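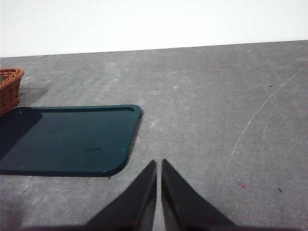 Wrist camera view, Cangate cell: tray and basket at left, fingers near the tray corner.

**Gripper comparison, July meeting: minutes**

Chair and minutes: Tyra Bråten

**1. Finger sets**

Two sets remain under test on the Tolari arm: the pointed black fingers and the flat pads from Lunde. The pointed set enters narrow gaps better. The flat pads hold the tray rim with less slip at low force. No decision until both have run the full list at the same force limit.

**2. Wrist camera**

Fingertips stay in view with the jaws nearly closed. The gripper body takes up a dark, blurred band along the bottom of the image. Broddale proposes tilting the bracket up by 5 degrees. Objection: more wall, less table, and the top quarter of the image is wall already. Agreed to try 4 degrees first and recalibrate.

**3. Segmentation**

- Tray: the left part is in heavy shadow and reads nearly black. The mask breaks there.
- Basket: only a slice is visible from this pose. Detection scores from it are not to be used in the comparison.
- Table: pale arc scratch and pink spot on the right half. Both go into the background mask. Table will not be resurfaced during the trial.

**4. Controller**

Log buffer raised to 2000 samples. Jaw position still lags the command on the older firmware. Lunde to send the update.

**5. Actions**

- Bråten: fix one force limit for both finger sets, rerun all 6 grasp tasks.
- Broddale: bracket shim, new hand-eye calibration.
- Lunde: firmware, spare pads.

Item on cable routing held over.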